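Home Try It Build It Robots Ask Nest For Grown-ups

How Do You Pick a Hand for a Robot?

by Nest Gethin
2020-09-24

Quick question before we start. Pick up a pencil. Did you think about it? Probably not. Your fingers just went.

A robot can't do that. Somebody has to choose its fingers first, then teach the fingers what to do. Choosing comes first and it takes ages. Lots of trying. Lots of dropping.

So this page is all about the trying part.

Some words you'll need

Gripper. The hand part of a robot. Most have only two fingers. Engineers call the fingers jaws sometimes, same thing.

Pad. The softer bit on the inside of a finger. Your fingertips are pads too! Squeeze a grape with your fingertips, then try it with two spoons. See?

Linkage. Little bars joined by pins, so that when one bar moves the others have to move along with it. Scissors are a very simple one. So is a folding umbrella.

Hand-held gripper. A gripper with no robot on it. A person holds it and works it. More on that in a minute.

Why would a person hold it?

Robot arms are big, heavy and slow to set up. If you want to know whether a finger is any good you don't want to bolt it on, wait, test it, unbolt it, bolt on the next one. You want to grab it and go.

So people use their own arms. The arm is yours, the fingers are the gripper's. You pick things up with it, put them down, pick them up again. There can be a camera on the gripper too, looking out past the fingers, and another one up high by the person's head. The pictures get saved so a robot can learn from them later on. It's a bit like when somebody holds your hand to show you how to write an S.

Two hands means two grippers. Harder than it sounds! The first time I tried it I felt like a crab.
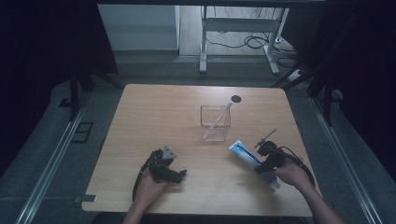
Bathroom stuff makes a great test, by the way. Think what's in there. Soap (slippery). A comb (flat, hard to get off the table). A toothbrush is long and thin and it rolls over. And then there's toothpaste, my favorite, and I'll tell you why.

The toothpaste problem

A tube of toothpaste has two different ends. One end is flat, the other end has a hard round cap. In between it's squashy. So where do you grab it?

Grab the flat end and the heavy part swings down. Grab the cap and you've got a good hold, but now how will you get the cap off? Grab the middle and you have to be careful. Too soft and it slides. Too hard and, well. Splurt.

People solve this without noticing. You change your grip maybe a few times before the brush even gets near your mouth. Two fingers can't wiggle along a tube like yours can. They let go and grab again, or the other hand has to help.

The three we compared

We had three sets of fingers to compare. Each one has a name becuase "the second black one" gets confusing fast.

Praltlow. Wide fingers with flat pads. Strong and simple. Good at boxes, cups, anything with straight sides. Not good at coins. Really not good at coins.

Illen. Skinny fingers. Good at small stuff and at reaching into places. A round thing will spin in them though, like a pencil spinning between two rulers.

Nicholas. Bendy fingers, they curve around whatever they touch. Everybody likes Nicholas at first. Then you try something heavy and the fingers sag.

We did 300 grabs with each set on the very first round, back in May. Same table for all of them, same list of things to grab. If you change the table AND the fingers and it goes better, which one did it? You can't tell. Change one thing at a time. Your teacher calls this a fair test and so do engineers.

By the end of summer the whole notebook had 3,483 grabs in it. Of those, 1,946 were good ones. So that's more than half, but not by a huge lot. Kids always ask me if we were sad about that. No! The bad grabs are where you find things out. I wrote down 27 different ways to drop a thing. Twenty seven! My own best one is "fell out while I was looking at the clock."

What counts as good?

We had to agree on this before starting or there'd be arguments. Our rules:

The thing comes up off the table.
It stays up while you say "one Jokholm, two Jokholm, three Jokholm."
It goes back down where you wanted it to.
It isn't broken or squirted.

(Jokholm is the name of our project. It's also a nice slow word for counting with.)

If any rule gets missed, it's a bad grab. No half points. We tried half points for a while and it was a mess.

Pads wear out

Fingers don't stay new. Every grab rubs the pads a tiny bit, same as the bottom of your sneakers. Edges go first, they catch on things. Then the covering can start to lift and you get fuzzy bits.
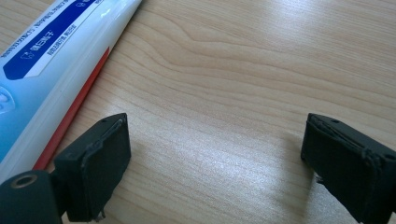 Which matters for a fair test. Think about it. If Praltlow has old pads and Illen has new ones, then you're really testing old against new. So you write down how worn each pad is before you start, every time, even when you're in a hurry. I'm always in a hurry. I still write it down (mostly).

A worn pad isn't always worse, either. A rough one might hang onto a smooth thing better for a bit. You've got to test it to know.

How hard is too hard?

Here's one of the big ones. When you hold something, your skin tells you if it starts to slip. You squeeze a bit more without thinking. Plenty of simple grippers can't feel a thing. Zero. So the person, or later the robot, has to work it out by looking.

What do you look for?

Are the sides going in? Then you're squeezing it.
Is it tilting? Maybe you grabbed too high or too low.
Is the writing on it moving but the fingers aren't? It's slipping!

That last one is a neat trick. Stripes and letters on a package are really handy for a camera. A plain white tube is much harder to watch, nothing on it to follow.
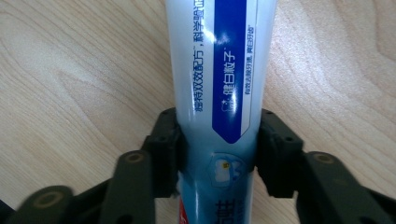

Grabbing from both sides at the same height helps as well. If one finger pushes high and the other pushes low, the thing turns. Try it with a bottle of water (lid ON please) and one finger from each hand. Push level. Then push with one finger higher up. Feel it twist?

Now the bars behind the fingers. Remember linkage? The bars and pins can make both fingers move together and by the same amount, so they meet in the middle. If only one finger moved it would shove your toothpaste across the table before it got hold of it.

So which hand won?

Sorry, no big winner. Praltlow did best on cups and boxes. Illen did best on the toothbrush and the comb. Nicholas was best on soap and lumpy things, and a sponge. For toothpaste, Praltlow and Illen came out so close we want to do the whole lot again with fresh pads on both.

People who make robots have this same problem all the time. A hand for picking strawberries would be a terrible hand for stacking bricks. You have to ask what the job is first.

Try it at home

You need: two wooden spoons, two rubber bands, a few things to pick up (not glass, not the cat).

1. Hold one spoon in each hand. Those are your two fingers.
2. Pick up five things. Write down which ones worked.
3. Wind a rubber band around the end of each spoon. New pads!
4. Same five things again, in the same order. Any change?
5. Now shut one eye and do it all again.

Number 5 is tricky. With one eye it's harder to tell how far away things are, and a robot with only one camera has that trouble too.

Make a chart if you like charts. Two columns is plenty, "held" and "dropped." Give your spoons a name. And put down HOW it dropped, not just that it did. Rolled out, slid down, tipped over, got bored. If you find a way that's not on my list of 27 I want to know about it, send it in to the Ask Nest page and tell me what you used for fingers.

Next time: wheels or legs? Bring socks.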